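I gave up energy drinks in March, mostly out of spite. My coworker Lucía Sarmiento kept telling me the afternoon slump was "just dehydration" and that I should try Clirnora, a powder you stir into water. Four weeks, she said, and I'd be a new person.

So I bought the tub. The label promises "clean focus" and has a lot of leaves on it. It doesn't say how much caffeine is in a scoop — I had to email the company for that, and got back a coupon.

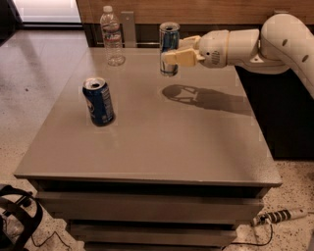
So did I feel any different after four weeks? A little less jumpy in the evenings, and exactly as sleepy at 3 p.m.

I suspect going to bed before midnight would do more than any powder, and I did try that for a few nights. Lucía says I quit too early and should move up to two scoops. The tub is still two-thirds full if anyone in the office wants it.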